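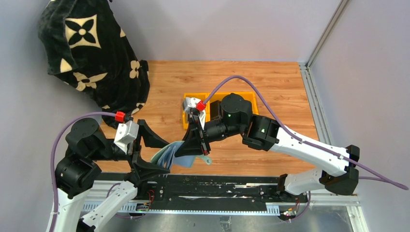 *Le tissu bleu, bac jaune derrière*

Réunion rangement, atelier Gonitz, avril, 14 h. Présents : Rianne Dijkstra, Luuk Jacobs, Najwa Khasawneh, Jozef Hendriks (notes). Excusée : Wilma Vandenberghe.

**1. Textile**

- Tissu bleu clair à doublure foncée : pliage à revoir, Luuk propose en trois. Adopté.
- Les autres tissus vont dans l'armoire 11, étagère du bas. Étiquettes à refaire, Najwa.

**2. Papiers**

Chemises cartonnées ou plastique ? Discussion longue. Rianne préfère garder les vertes pour le dossier Morikawa, Luuk veut tout passer en boîtes. Pas tranché.

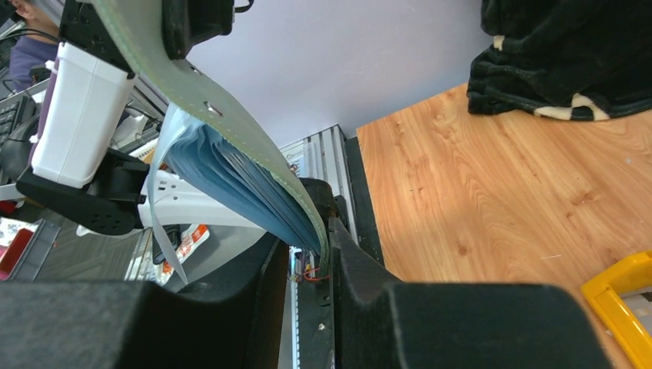

et de toute façon les feuilles bleues restent avec la chemise verte, on ne sépare pas. Feuilles volantes : à remettre dans la pile avant classement. Référence 1002 à reporter sur le registre (Jozef). Plus de 182 dossiers encore à trier au sous-sol, Wilma confirmera le chifre.

**3. Petits bacs** 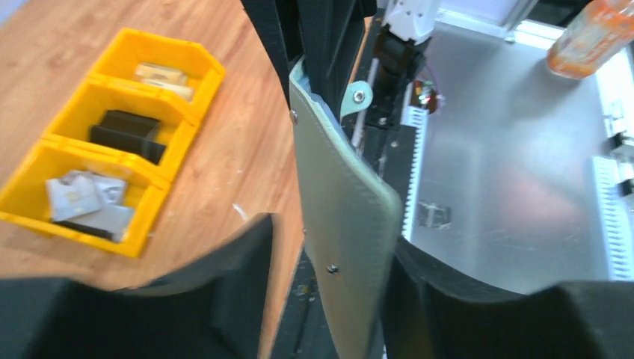

*Lecture : 1 min*

Bacs jaunes à trois compartiments : on les garde sur la table en bois. Pièces noires debout au milieu, sachets argentés et blancs dans leur case, on ne mélange plus. Najwa demande des bacs en plus, devis chez Lustell. Rianne pense que ca peut attendre l'inventaire.

Luuk : les sachets débordent dès qu'on en rajoute. À voir.

**4. Divers**

- Clé du sous-sol : chez Wilma, double à faire.
- Commande Wuvton toujours pas arrivée, Jozef relance.
- Point 2 reporté à la prochaine réunion.

Fin 14 h 50.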